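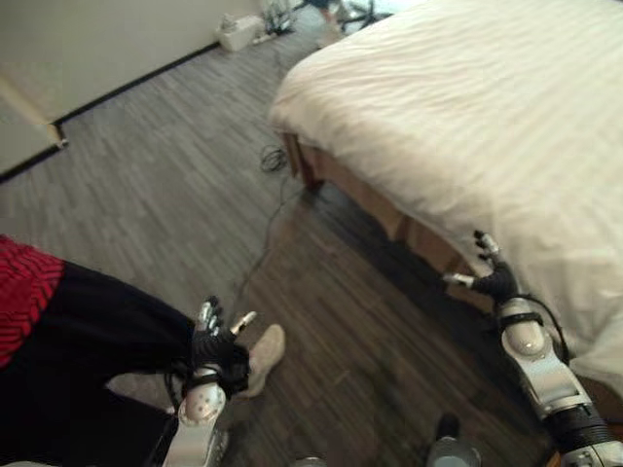 The Duke Will See You After This Payment

September 15, 2025

By chapter 4 of The Winter Heir, the heroine has been kissed once, insulted twice and locked in a boathouse during a storm. Then the story stops and a gray box asks for coins.

Storico, the reading app that carries the book, calls this "romance at the speed of your heart." I would call it a parking meter. The novel runs to 785 chapters, most of them shorter than this article, and the couple doesn't marry until the last 3. I know because I skipped ahead, for which I also paid.

Serial fiction is old, and so are complaints about it. Readers waited for the next installment of a love story long before anybody had a phone. What the apps say they have changed is the relationship between reader and writer. Storico's people talk a lot about closeness. Readers vote on which suitor should come back, writers see the votes overnight, and everyone gets the book they want.

Ayten Demirtaş wrote for the app under two pen names and left in May. She doesn't remember it as closeness.

"They voted for the brother to live, so he lived," she told me. "Then I had a brother standing around for 70 chapters with nothing to do. I gave him a cough. I gave him a horse. In the end I sent him to Gadurora just so he would stop coming to dinner."

Gadurora is the island kingdom where her series is set, and her readers know its coastline better than she does. Some of them wrote to her about the tides. She liked those letters, and she still answers a few. The trouble, as she tells it, was the dashboard, which marked in red every chapter where readers had quit. Quiet chapters went red. A long conversation between the heroine and her mother, the one Demirtaş was proudest of, went very red, and an editor suggested a kidnapping.

The rival app, Skavex, promises something gentler: finished books, a flat monthly price, no voting. I tried it with some hope. The books are finished, all right, but a good number of them seem to have been finished in the same week. I read one billionaire, one rancher and one surgeon, and each of them had a jaw that "ticked" when he was crossed. The rancher was the best of them. He at least had weather.

Neither company would tell me what share of a reader's money reaches the writer. Both sent me a paragraph about community.

Demirtaş has gone to Uçar, a small press that prints romances on paper and pays a modest advance. Her first book there is the mother conversation, stretched to a novel, with a love affair going on down the hall. I've read the proofs. The middle sags, and there's a proposal on a ferry that I didn't believe for a second – but I stayed up for the end of it.

I still have coins left on Storico, by the way. They can't be refunded, and they expire. The app reminded me of this last night while I was reading something else, with a small pink heart and the words "He's waiting."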